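Footwear and Small Items Desk: Frequently Asked Questions

The Footwear and Small Items Desk at the Pulon Reuse Center accepts shoes and small household items for sorting, light cleaning and redistribution. The answers that follow apply to all deposits received after Wednesday, June 23, 2021.

What footwear may be deposited?
Sneakers, walking shoes, school shoes and sandals are accepted in all sizes. Shoes must be deposited in pairs, tied together by the laces where laces are present. Ski boots, skates and shoes with metal spikes are not accepted.

Do shoes need to be cleaned first?
Depositors are asked to remove loose dirt and to empty the shoes of insoles that are not part of the original pair. White shoes should not be bleached. Bleach may yellow the sole, and a yellowed sole cannot be corrected at the desk.

How is the condition of a shoe assessed?
Each shoe is placed on a blue mat on the sorting table and turned on its side with the sole facing outward. The tread, the toe and the heel are checked before the upper and the lining. A shoe with a split sole is sent to material recovery.

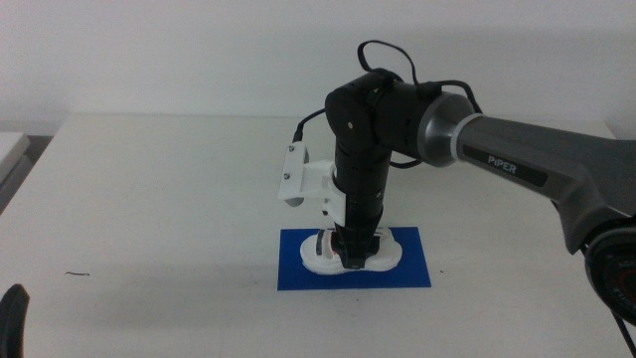

How long does assessment take?
Most deposits are assessed within 5 working days. Deposits of more than 20 pairs require an appointment, which may be requested from Syafiqah Jugah at the front counter.

Are items with hand-applied color accepted?
Yes. Items that have been painted or colored with marker are accepted if the color does not come off on a dry white cloth. Uneven strokes, thin patches and light scratches are regarded as cosmetic and do not affect the decision. The item is recorded under its base color — white, for instance — with any stripes noted separately.

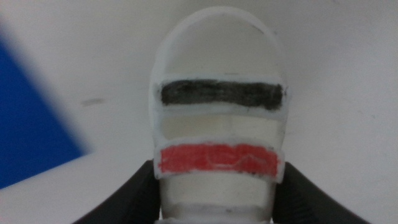 White item with hand-colored black and red stripes.

Can added color be removed on request?
No. The desk does not strip, repaint or touch up any item. Depositors who wish to remove color should do so beforehand and allow the surface to dry fully.

Will I receive a receipt?
A numbered receipt is issued for every deposit. It lists the number of pairs and items received and does not state a value.

May I reclaim an item left by mistake?
Items may be reclaimed until assessment is complete. Please bring the receipt. Items already assigned to a recipient cannot be returned.

Where is the desk located?
The desk is in Room 73, at the Antoniuk Street entrance. Step-free access is available from the rear parking area.

Whom should I contact with other questions?
Written inquiries should be addressed to Irfan Tuhumury, Deposits Office. Telephone inquiries are taken at extension 159 during opening hours. The desk is closed for the first week of August.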